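Drying flower stems for the table, quick version. Typing this between batches so forgive the mess.

Cut late morning. Strip every leaf, the low ones rot first. Bundles of 13 stems max, rubber band not string (stems shrink, string lets go). Hang upside down in a dark closet, door cracked open. Three weeks. Mine took 21 days last March, thicker stuff went longer.

Check by bending one. Snaps = done. Bends = back in the closet. Dont rush it with the oven, I lost a whole bunch that way.
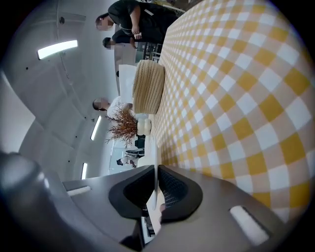 Can you use hairspray to stop the shedding?

Cheap unscented stuff works fine, two light coats, held a foot away. Let the first one dry before teh second.

Storing extras: shoebox, tissue paper, lid on. Keep out of the bathroom, steam wrecks them. Beverley Ellwood keeps hers on top of the fridge and they get greasy, so maybe not there either.

Dusting: hair dryer, cool, lowest setting. Toss after a year.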